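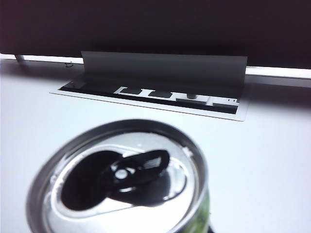
Robot software / Perception and grasp planning

Trodeo

Trodeo is a software package that lets a robot arm pick up shiny things using a small camera mounted at its wrist. It sits between the camera and the motion planner, takes in images that would make a photographer wince, and puts out a short list of grasps together with an opinion of how much each one should be trusted. It was written at Kumbridge, a maker of automation software for kitchens and canteens, and is best known for its handling of beverage cans, a class of object that its authors describe in the manual as "a mirror with a hole in it."

The name has no agreed meaning. Early documents spell it with a capital D in the middle, a practice dropped when it was noticed that half the staff were doing it and the other half were filing bugs.

Background

A wrist camera has one great advantage over a camera bolted to the ceiling, namely that it goes where the hand goes. It also has the matching disadvantage. In the last stretch of an approach the target is very close, slightly out of focus, and tends to run off the bottom of the picture just when its exact position begins to matter. An opened can seen this way is mostly a lid. The near part of the metal can burn out to plain white while the drinking opening, a hand's width from it in the image, stays completely black. The pull tab, gray and respectable in a catalog, turns into a black loop with a bright dot of a rivet at its base.

Earlier packages treated these as three separate problems. The white part was reported as missing data, the black part as a deep pit (which in fairness it is), and the tab as whatever the detector had last been trained on. Grasp planners fed on this material produced grasps of matching quality.

The table does not help. Office and laboratory tabletops often have a cable compartment let into the surface, with a thin frame and a hinged flap that can be left standing upright. To an edge detector the frame is a long, straight, high-contrast feature of exactly the sort it was built to admire, and the can is a smudgy oval in front of it. Early versions of Trodeo fitted the table plane to the flap often enough that the developers gave the fault its own label, "vertical table," which is still in use.

History

Work began as a side project by Ishbel Morrison, then the only engineer at Kumbridge assigned to perception, who wanted a test arm to clear a table without crushing anything. Her first prototype found the rim of a can by fitting an ellipse to whatever edges were available. It performed well on cans that had been painted matte gray, and for one February the project's official position was that customers might consider painting theirs.

The first public release is dated 11/25/20. Its release notes run to a single paragraph and list glare as a known issue. The second release lists it as a known issue in progress. From the third release onward the word disappears from the notes and is replaced by "lighting," under which heading it remains.

A rewrite followed after Fuscombe, a catering equipment company, began using the package on its tray-return line and reported that the arm would sometimes approach an open can, pause above it, and withdraw. The cause was traced to the confidence estimator, which was working as designed. It had looked at the can and concluded that it did not know. The rewrite gave it something else to do in that situation, as described below.

How it works

Trodeo runs as a chain of five stages, each of which may be replaced by the user and in practice never is.

Masking. Pixels that are too bright or too dark to carry information are marked as such and kept. Most packages throw them away. Trodeo's view is that a saturated patch on a lid says a good deal about where the lid is facing, even if it says nothing about what the lid looks like.

Rim fitting. The software looks for a raised circular rim, which appears as an ellipse when seen at an angle. A can rim gives several candidate curves at once: the outer lip, the inner wall of the channel, and the embossed edge of the recessed panel further in. These are nearly parallel and extremely easy to confuse. Trodeo fits them as a family, on the theory that an error in one should at least be embarrassing to the others. Where part of the can lies outside the image, the missing arc is filled in from the fit and flagged as inferred.

Feature placement. The drinking opening and the tab are located relative to the rim. This settles which way the can is turned, a matter of no importance for an empty can and of great importance for a full one. The tab is found mainly by its rivet, which tends to stay bright when its surroundings go dark.

Support estimation. The table plane is computed from the surface immediately next to the object, with anything that rises steeply from it excluded. This is the cure for vertical table. Printed color on the side of the can is ignored at this stage, after an incident in which a green label was taken for a plant and planned around.

Grasp scoring. Candidate grasps are generated at the rim and on the side wall, checked for collision, and ranked. Each carries a score between 0 and 100. Scores are not probabilities. The manual says so on the first page, on the last page, and in the text of the error message that appears when someone multiplies two of them together.

The control loop

Image processing and motion run at different speeds, and much of Trodeo's code exists to hide this. A full perception pass takes 400 milliseconds on the reference computer. The arm controller asks for a new target far more often than that, and between passes it is given a prediction based on the last good fit and the arm's own joint readings. Users who watch the debug display for the first time sometimes report that the can is moving. The can is standing still and the prediction is being corrected, though the display draws both in the same shade of blue.

When no grasp reaches the acceptance threshold, set by default at 94, the software requests a second look. The wrist is moved a short way to one side so that the glare falls elsewhere, and the new fit is merged with the old. The threshold was chosen by Morrison after a long series of trials and has been the subject of argument ever since, chiefly from people who would like the arm to go faster and have not had to mop.

A second look may be followed by a third. After that the arm retires to its home position and raises a message reading "Object declined."

Tooling

Trodeo is distributed with a viewer, a log recorder, and a replay tool called Fülöp. The replay tool feeds recorded images back through the chain so that a failure can be studied in comfort. It can swap in a different version of any stage, and it prints the two sets of results next to each other with the differences underlined. Fülöp has its own following and is used by a number of groups that have no interest in cans. Its documentation is better than that of the package it came with, a fact mentioned in both.

Configuration is kept in a single text file. The shipped version contains 1129 settings, the majority of them undocumented, and a comment near the top advising the reader to leave it alone. An attempt to reduce the number led to the addition of a setting that chooses between the old file format and the new one.

Reception and criticism

Integrators have generally praised the package for admitting uncertainty in a form other software can use, and have complained about how frequently it does so. Fuscombe published its own threshold, lower than the default, along with a drip tray.

A more serious criticism concerns scope. Trodeo assumes a round rim, and it does poorly on glassware and on anything crushed. Dented cans are a particular weakness, as the ellipse fit tends to find a perfectly undented can passing through the middle of the real one. A branch of the code that allows irregular rims has been open for review for several releases. The most recent comment on it asks for a rebase.

See also

Ellipse fitting
Eye-in-hand calibration
Grasp planning
Specular reflection
Table (furniture)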